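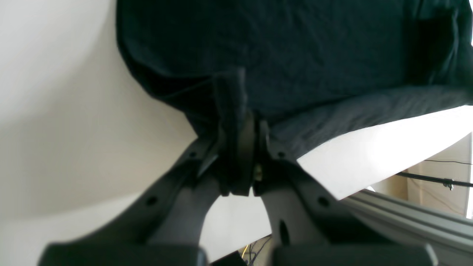
Ticket ouvert le 2019-10-07 par Lesia Pylypenko, atelier pliage, site de Minport
Objet : poste Clendard, pièces sombres, temps de reprise non compté
Priorité demandée : haute. Priorité attribuée : normale.

Je rouvre le sujet des textiles foncés, que le support Sengate a fermé sans me demander mon avis. Le rapport d'équipe indique « prise réussie » dès que la pince se referme sur du tissu, et c'est ce critère que je conteste. Un bleu marine presque noir, pincé en un seul point, avec un pli ramassé entre les doigts et le reste qui pend à côté en grand pan mou, compte comme une prise réussie. Pour la personne en aval, c'est une pièce à remettre à plat entièrement à la main avant de pouvoir la plier. Ce geste n'existe nulle part dans vos chiffres. Avant l'installation, on prenait la pièce dans le bac et on la pliait. Maintenant on la récupère, on la déplie, on cherche l'ourlet et on la plie.

Ce que je demande :
- un statut « prise à reprendre », distinct de « prise réussie » ;
- que le temps de reprise soit affecté au poste automatisé et plus à l'opératrice ;
- qu'on arrête de dire en réunion que le poste travaille seul.

Commentaire, Myroslav Sirko, support Sengate
Bonjour Lesia. Le critère de prise est celui du cahier des charges signé avec Tymoshchuk. La mise à plat n'entre pas dans le périmètre du poste. Pouvez-vous préciser si vous constatez des arrêts machine ? Sans arrêt, je ne peux pas classer la demande en panne.

Réponse, Lesia Pylypenko
Deux arrêts sur l'équipe du matin, acquittés par moi. Mais ce n'est pas le fond de ma demande. Une machine qui ne s'arrête pas et qui me donne du travail en plus, vous l'appelez comment ?

Commentaire, Radymyr Koval, maintenance
Passé sur le poste. Serrage vérifié, doigts propres, câbles en place. Rien à signaler côté mécanique. J'ai relancé une série de 20 pièces foncées et noté celles que Lesia a dû reprendre : 5. Le rapport de la machine donne 20 prises réussies. Les deux chiffres sont justes, ils ne mesurent pas la même chose. J'ajoute une vue du tissu sur le plateau.
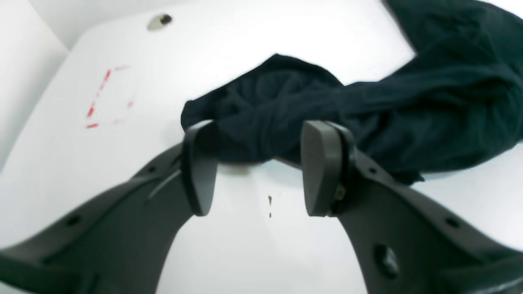
Pièce jointe 2 : textile foncé en tas sur le plateau blanc, à droite des repères rouges en pointillés.

Commentaire, Myroslav Sirko
Merci Radymyr. D'après la pièce jointe, le textile n'est pas étalé. La documentation recommande une présentation « aussi plane que possible ». Est-ce que l'opératrice peut étaler la pièce avant le cycle ?

Réponse, Lesia Pylypenko
Si je l'étale, autant la plier. Je l'ai déjà en main. Je signale aussi que cette consigne ne figurait pas dans la formation de décembre, où on nous a présenté un poste capable de prendre le linge « tel qu'il arrive ». Chez nous, il arrive froissé.

Commentaire, Svenja Bühler, responsable de production
Je comprends l'agacement, mais le poste est en montée en charge et il faut lui laisser le temps. Les cadences de pliage sont maintenues pour l'instant. Merci de continuer à remonter les cas.

Réponse, Lesia Pylypenko
Les cadences sont maintenues parce que nous compensons. Si l'objectif par personne est calculé sur les prises réussies du rapport, il est faux, et c'est nous qui serons en retard sur le papier. Je demande une réponse écrite sur ce point avant toute révision des objectifs.

Commentaire, Yaroslav Palamarchuk, intégration Clendard
Techniquement, ajouter un statut se fait facilement : un bouton au pupitre, l'opératrice appuie quand elle reprend une pièce. Pour une détection automatique, je ne promets rien sur les foncés. Attention, le bouton ajoute un geste de plus.

Réponse, Lesia Pylypenko
D'accord pour le bouton, à condition que les appuis apparaissent dans le même tableau que les prises, sur la même ligne. Un compteur rangé dans un menu que seul le support consulte ne m'intéresse pas.

Mise à jour, Myroslav Sirko
Demande requalifiée en évolution. Bouton « reprise » à prévoir dans la prochaine version du pupitre, date à confirmer. Question des objectifs transmise à Svenja Bühler, hors périmètre du support.
Statut : en attente client.

Réponse, Lesia Pylypenko
Je n'ai rien à fournir de plus, donc « en attente client » est inexact. Merci de corriger le statut. En attendant le bouton, je note les reprises sur une feuille à côté du pupitre et Radymyr la signe en fin d'équipe.

Statut : ouvert.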